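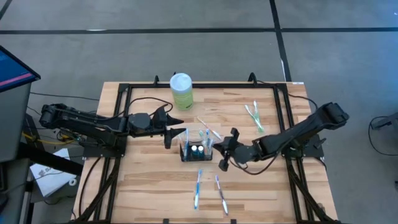
Section 6: Setting up and filling your Pravent wash-things rack

Before you begin, do give yourself a clear stretch of table to work on. It is so much easier to see what you have when everything is laid out flat, and a washbasin edge is a poor place to start (things roll, as I'm sure you know!).

1. Set the base tray down first, the right way up, and press lightly on each corner to check that it doesn't rock.

2. Lower the rack onto the tray until it sits level all round. If one side rides high, lift it off and try again. Please don't force it.

3. Put the bottles in next. They are the heaviest things you will be adding, and they help to keep the rack steady while you see to the rest. Tighten each cap before the bottle goes in, and stand a tall container towards one end.
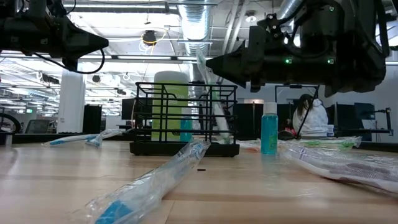
4. Now for the toothbrushes. Stand each one upright with the handle down and the bristles at the top. Spare brushes can stay in their wrappers until somebody needs them, and I would encourage you to leave them sealed, as a brush opened too early only gathers dust.

5. Let each brush lean gently against a bar. A wrapped brush takes up more room than you might expect, so smooth the plastic down with your fingers before you slide it in.

Note: if you are filling the rack for a family, choose a different handle colour for each person and keep to it. At Drelthorpe, Mahnaz Daneshvar also jots down who has which colour and keeps the list inside the cupboard door.

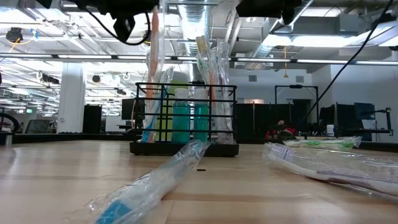
6. Add any brushes still lying on the table, one at a time, and turn the rack as you go so that you can reach the emptier side.

Caution: do not lift a full rack by its upper bars. Take hold of the base tray with both hands, and keep it level while you carry it.

Caution: keep bottles of mouthwash or liquid soap out of the reach of small children.

Text by Nazanin Ebrahimi, checked by Ehsan Arabzadeh.

Last updated: June 2019

Related sections
Cleaning the base tray
Care of Prakwood tabletops
Packing a wash bag for a short stay
Ordering spare parts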